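About Plukura

Plukura is a small food shop and kitchen in Rudstead. We sell eggs, soft cheese, bread and vegetables from farms near the town, and we cook a short lunch menu from the same things.

The shop was started by Grethe Thorlacius and Kenji Hutchins. Grethe made cheese for many years before she came here, and Kenji was a baker on night shifts. They met at the Saturday stall of a duck farmer and found that they complained about the same bread.

Our kitchen is in an old grain store from 1807. The walls are thick and keep the cheese room cool also in July.

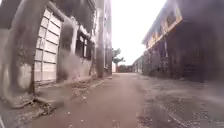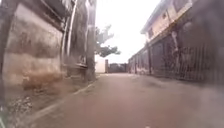
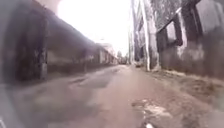 We buy from 4 farms and we pay them in the same week. The eggs come from Gus Calloway, who keeps over 91 hens of mixed breeds, so the boxes have brown, white and pale blue ones together. In winter the hens lay less and we sell out early - please ask us to put a box aside for you.

Delphine Mahmoud leads the kitchen. Her leek tart has been on the menu from the first month, and her pickled beetroot is sold by the jar. Bread is ready from half past eight.

We give cheese lessons for small groups in April and in October. You will go home with 2 cheeses made by your own hands and a sheet with the recipe. Write to Kenji if you wish to have a place, and tell him about any allergies.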